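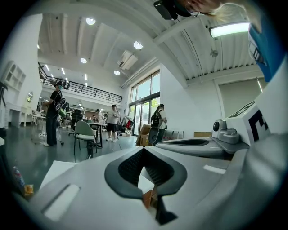
Petek to open repair and lending centre in Grerwood this July

Print this page | E-mail this page

GRERWOOD — Household repair firm Petek will open a repair and lending centre on the Clilleveo estate in July, giving residents a place to have small appliances mended and to borrow tools they would otherwise have to buy.

The centre will take up the ground floor of the former Indus carpet showroom on Station Parade. It will have a repair counter, a tool library and a teaching room with places for 30 people. Doors open at 9.30am and close at 5.30pm, with a later closing time of 8pm on two evenings each week.

Petek has run a collection and repair service in Grerwood for six years, working from a unit behind the bus depot. Customers have had to book a van or leave items at one of the firm's drop-off shops. The unit has no public entrance, and the firm has wanted a counter of its own for some time.

"People ring us with a toaster or a lamp and by the time we have explained the van and the slot and the call-out charge, they have decided to bin it," said Valbona Dimitrov, managing director of Petek. "We wanted somewhere you could walk in with the thing under your arm."

Repairs at the counter will begin with a check, which is free for any item that can be carried in by one person. Staff will then give a written price. If the customer decides not to go ahead, the item is handed back, or Petek will strip it for parts and recycle the rest. Most repairs to kettles, toasters, lamps, irons, radios and vacuum cleaners are expected to be ready within a week. Microwaves will still be sent to the depot unit, where the firm has the right test equipment.

All mains-powered items will be safety tested before they are returned. Repairs carry a guarantee of 60 days on parts and labour.
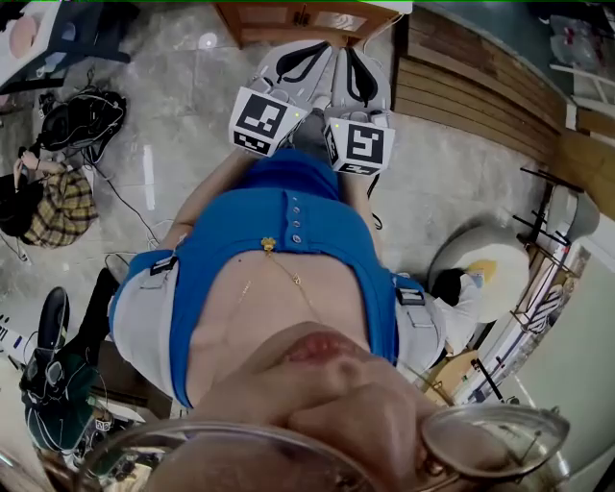
The tool library will hold 2800 items when it opens. Most of them come from the stock of a hire shop in the town that closed last year, which Petek bought and has spent the winter cleaning, testing and labelling. They include drills, sanders, wallpaper steamers, carpet cleaners, ladders, tile cutters, hedge trimmers and sewing machines. There is also a small range of kitchen equipment, such as jam pans and large catering teapots, which the hire shop used to supply for weddings and village events.

Membership of the library will cost £2 a month. Members may take up to four items at a time and keep them for a week, with one renewal if no other member is waiting. Chainsaws, petrol strimmers and the floor sander can only be borrowed after a short handover session with a member of staff. Replacement blades, sanding sheets and drill bits will be sold at the counter.

"The steamers and the carpet cleaners are what everyone asks for," said Radomir Ionescu, who will manage the centre. "We have nine carpet cleaners and I think we will need more by the autumn. The pasta machines I am less sure of, but they came with the stock, so we will see."

Mr Ionescu joined Petek as a bench technician and has run its depot workshop for the past three years. He will lead a team of seven at the centre, five of whom are moving across from the depot. Two trainee posts will be advertised locally before the opening. Applicants do not need any previous experience of electrical work, and the trainees will spend one day a week at college.

The building has needed a fair amount of work. The old showroom had a suspended ceiling, now removed, and a step at the front entrance, which has been replaced with a ramp. New wiring has been put in throughout and the shop windows have been double glazed. The accessible toilet at the rear will be open to visitors as well as staff. There are six parking spaces behind the building, two of them for blue badge holders, and the number 14 bus stops across the road.

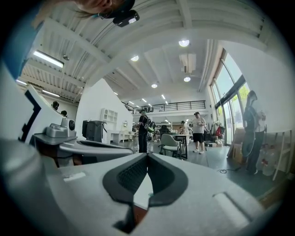 Evening classes will start in the autumn. The first programme covers basic sewing machine repair, changing a plug and a fuse, sharpening kitchen knives and garden tools, bicycle punctures and brakes, and hanging shelves. Each class lasts two hours. Places cost £12, or £6 for library members, and can be booked at the counter or by telephone once the centre is open. A daytime class on looking after hand tools will be held monthly for people who cannot come in the evening.

Petek has taken a ten-year lease on the building. The firm is paying for the fit-out itself and has not asked for public money. It expects the repair counter to cover its costs in the second year. The library is likely to take longer, and the firm says it will review the membership price after twelve months but will not raise it before then.

The drop-off shops will keep running until the end of September. After that, three will close as collection points and the rest will stay open for customers who live outside the town. The van service is not affected. Anyone with an item already in for repair should collect it from the shop where they left it, unless Petek has been in touch to arrange something else.

"We are not trying to stop people buying new things," said Ms Dimitrov. "Some things are past mending and we will say so. But a lot of what comes in has a blown fuse or a split hose — it is ten minutes on the bench."

Donations of working hand tools will be accepted from the opening day. The centre cannot take upholstered furniture, fridges, freezers, gas appliances or anything with a damaged lithium battery. People with a large quantity of tools to give, for example from a house clearance, are asked to telephone first so that space can be made.

Notes to editors

Petek repairs household electrical goods and small garden machinery in Grerwood and the surrounding villages.

Interviews with Valbona Dimitrov and Radomir Ionescu can be arranged through the Petek office during working hours. Visits to the building before opening are by appointment.

Print this page | E-mail this page

Comments (4)

marjorie_k
Will you do slow cookers? Mine has stopped heating on one side and the makers don't want to know.

Tall Pete
Glad to see the carpet shop being used. It's been shut since before the roundabout went in. Is the parking free or is it the council meter?

Petek office
Marjorie, yes, slow cookers are fine, please bring the lid as well. Pete, parking behind the building is free for customers, up to 90 minutes.

D. Allsop
I was a member at the old hire shop and paid a deposit on a cement mixer which I never got back. Who do I speak to?

Related items

Petek extends van collections to outlying villages
Garden machinery servicing: book before the spring rush
Trainee technicians complete first year at depot workshop
Changes to drop-off shop opening hours
What to do with old batteries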